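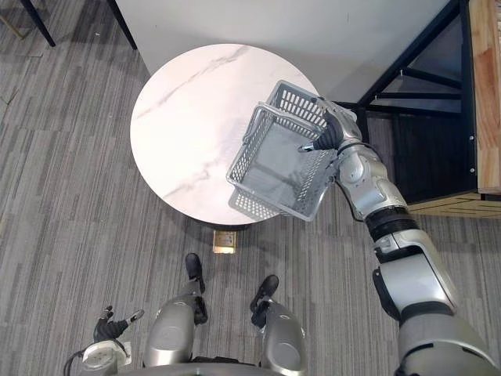

Does the freezer bag trick work on carpet tile, or only on the fluffy stuff? a reader asked under my rug post, and then added that three kinds of spray had only made the sticky patch bigger. Yes, it works on tile! I think it works better, even. I've been scraping tape gum off office-type carpet since January and I finally have a method I like, so let's go.

How to get tape gunk out of carpet tile

Updated 2 September 2023

What you need: a freezer bag of ice, a dull plastic scraper (an old store card is great), rubbing alcohol, a pile of white rags, dish soap and a vacuum. I use the Tarko scraper, which cost me next to nothing and has a rounded edge. My tiles are Wevetex, color 2632, a low loop with a rubbery back. If yours are cut pile, go gentler with the scraping or you'll fuzz them up.

1. Peel the tape low and slow. Pull it back flat against itself, almost parallel to the floor. Yanking straight up leaves more glue behind (and can lift the corner of a tile, ask me how I know). If you hit a seam, put your other hand flat on the tile and hold it down while you go over.

2. Chill it. Lay the bag of ice on whatever's left and go make coffee. You want the gum stiff, and on a warm day that can take a couple of refills. Put a thin towel under the bag so you don't soak the floor.
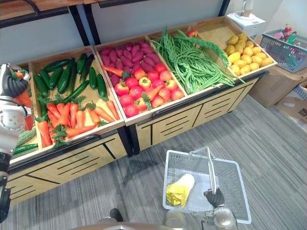
3. Scrape with the rows. Look closely and you'll see which way the loops run. Go that way in short little strokes, wiping the card on a rag as you go, and vacuum up the crumbs before they warm up and grab on again.

4. Test your alcohol. Pick a hidden corner, dab, wait, and check the rag for color. Gray on the rag? Stop there and stick with soap. Otherwise open a window, keep it well away from anything hot, and carry on.

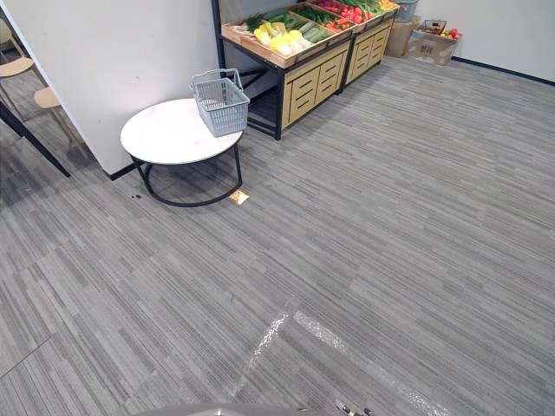
Clear tape on streaky gray carpet tile.

5. Dab, don't pour. Dampen the rag, never the floor, and press from the outside of the patch toward the middle. Too much liquid can get down to the backing and loosen the glue under the tile, and then you've got a whole new project.

6. Rinse. One drop of dish soap in a bowl of warm water, blot, then plain water, blot again. I skipped this for ages and couldn't work out why my clean spots kept turning dark. Leftover soap grabs dirt like crazy, so do the plain water part at least twice.

Now, about tape choice, which is where I've wasted the most money. I bought 300 feet of the Bellesby clear stuff on sale and it left a shiny line nearly everywhere I'd put it down. 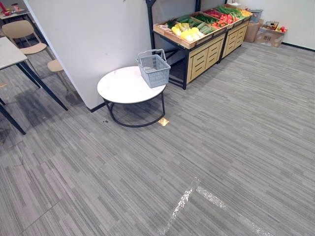
The Giáp cloth tape costs more but comes up cleaner for me, as long as I don't leave it down for weeks on end. Press a short piece somewhere out of the way first and leave it overnight. If it peels up clean in the morning, go ahead and use the roll.

And if a patch really won't budge, swap the tile with one from under the couch.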